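Can a robot arm clear a kitchen table yet?

Posted in Home & Workshop Automation, September 2018

Endwood
I run a small repair shop with a flat above it. Is there an arm that could put away fruit, cups and cloths upstairs and sort hand tools downstairs? Budget is 3,407 all in.

Mollholm
No. Buy a dishwasher.

Mousavi
Partly. Rigid parts in known positions are routine, so the shop side is feasible with a fixed tray layout. Mixed household items are harder. Clear cups upset many depth sensors, cloth has no fixed shape, and a basket handle leaves little room for error. With two arms, one can steady the basket while the other loads it.

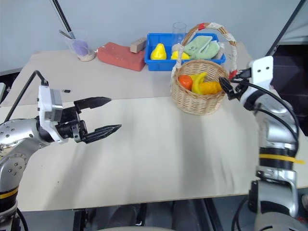 Allow 60 seconds per item at first and expect to reset the table by hand. My own test in July managed 10 items out of 13, with the cloth left until last. Your budget covers one light arm and a basic gripper, no second arm. Start with the tools.

Sisummont
Agree on the tools. Check the payload with the gripper fitted, as makers often quote it without.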